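For immediate release – November
By the founder, Ratanaporn

Ratanaporn opens its first shop, and you're all invited to try things on

I've been putting this announcement off for weeks because every time I sat down to write it somebody rang about the curtains. The curtains are up now, so I can tell you properly: Ratanaporn, the little clothing label I've been running from a shared workroom, is opening a shop of its own this November. It's on the ground floor of the Gunau building, on the side with the arches, and it has a real door with a real bell on it.

If you've bought from us before you'll know we make coats, wide trousers and a shirt that I keep meaning to give a proper name. Until now you've had to order them online and hope, or catch us at one of the evening sales we hold at the workroom, where the changing room was a sheet on a washing line. I'm fond of that sheet, but I won't miss it. The shop has 4 fitting rooms, each big enough for you and the friend you've brought along for the truth, and the mirrors are set back far enough that you can see your shoes.

The opening collection is called Prukel and it's the biggest one we've done. There are 50 pieces in it, most of them wool or heavy cotton, and the colours are the ones I'd happily wear from now until spring – rust, bottle green, a cloudy sort of blue and one very loud yellow that I was talked out of twice and put back in both times. The yellow is a short jacket with a round collar. Please come and prove me right about it.

We cut everything a bit roomier this season. I spent the summer reading the notes people send back with their returns (I do read them, all of them, usually with toast) and the same thing came up over and over: lovely coat, can't get a jumper under it. Fair enough! So the sleeves are wider at the top, the armholes are lower, and the long coat now has an inside pocket that will take a paperback. The trousers have kept their shape, but they come in three leg lengths and we'll take the hem up while you wait if it's a quiet afternoon.
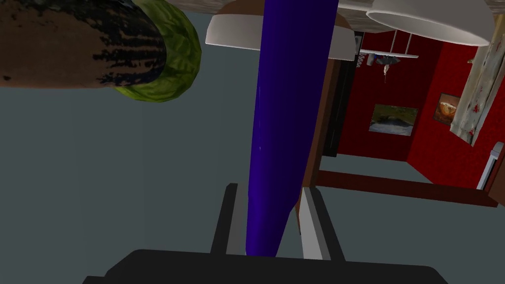

Our knitwear comes from Sistex, the mill we've worked with since our second season, and they've made us a new yarn for the heavier jumpers. It's soft enough to wear against your neck and it hasn't gone bobbly on me yet, and I've been wearing the sample nearly every day, including to paint the skirting boards. There's a crew neck, a cardigan with big horn-look buttons, and a sleeveless thing that I call a tank top and everyone under thirty calls a vest.

On prices, I'd like to be plain about it. The jumpers start in the middle of our usual range, the shirts haven't gone up, and the long coat at the top of the collection is 400 pounds. I know that's a lot of money. It's fully lined, it's cut and sewn in our own workroom, and we'll mend it for as long as we have a sewing machine. We'll also be keeping a rail of samples and ends of lines at the back of the shop, which is where I'd go first if I were you.

The opening evening starts at six and goes on until people drift off. There'll be something warm to drink, somebody's playlist (still being argued over) and the whole of Prukel out on the rails for you to try. Everyone who comes to opening night can have one free alteration on anything they own of ours, old or new, so bring that shirt with the missing button. We've had more than 2000 orders since the label began and I'd love to meet a few of the people behind them.

After that we'll be open from ten until six, with one late evening a week that I'll settle on once I've seen when people like to come in. The website carries on as before. You'll be able to order there and collect from the shop, or return things over the counter without having to find a box and a roll of tape.

Writers, stylists and anyone else who'd like a look before the opening are very welcome. I'll be in the shop most mornings that week, probably up a ladder, and I'm happy to put the kettle on and pull out whatever you'd like to see. Samples can be borrowed for shoots, apart from the yellow jacket – there's only one in the sample size and I'm wearing it on the night. Drop a line to the shop through the press page on our website and I'll get back to you myself.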